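How should we set up the hand-held gripper station for an open day?

Posted by mapleroute

Our lab is having an open day in February and I've been asked to run one station where visitors pick up the hand-held grippers and try a simple task. We expect 55 people between 2 and 5 in the afternoon. I went to the Linden open day last year and the line there never moved. How long should each turn be, and what should be on the table?

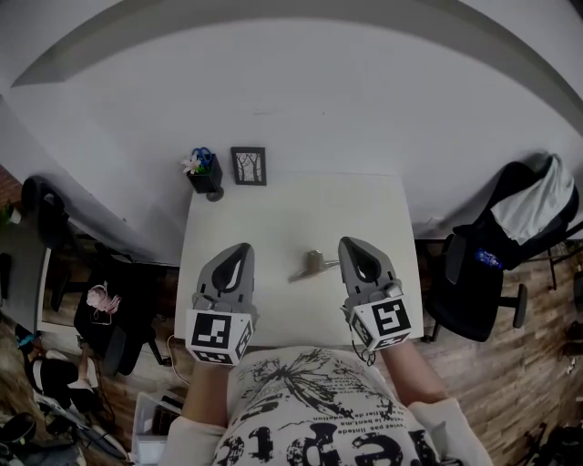 Turn length is the part I'm least sure of. My plan was five minutes each, one person at a time, with a small white table against the wall like this one and a single small object between the two grippers. Is one object enough to keep people interested? I also need to know if the pen holder and picture frame at the back should go.

hoani_bench

We ran this at Hoani for two seasons. Five minutes is too long for your numbers. Give a 30-second talk, then let them have 2 minutes with the grippers. One object is fine for a first try. Keep a second one in your pocket for kids who finish early.

Leave the things against the wall if they're out of reach. Ours stayed put and it made no difference to visitors.
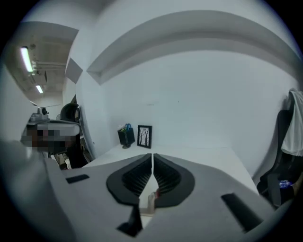

View from one of the grippers, with the fingertip pads in front and the desk behind.

If you can, put that view on a monitor facing the line. People waiting will watch it, and they already know what to do when their turn comes. Move your chairs well back too.

statov fan 12

just get more grippers. we had 3,249 recorded tries on the Statov ones by spring and they still worked

gridline

More grippers won't help if you only have one person explaining. Use two people, one to talk and one to reset the table. Check how the cables sit at the wrist before each turn, and show visitors how to hold the handles before they reach over the table.
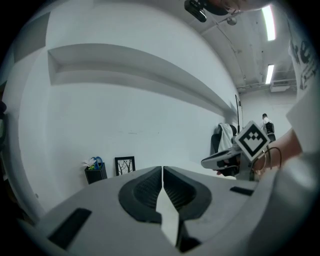 mapleroute replied that two minutes sounds right and that a second helper is coming over from Skilberg, so the monitor is the only thing left to find.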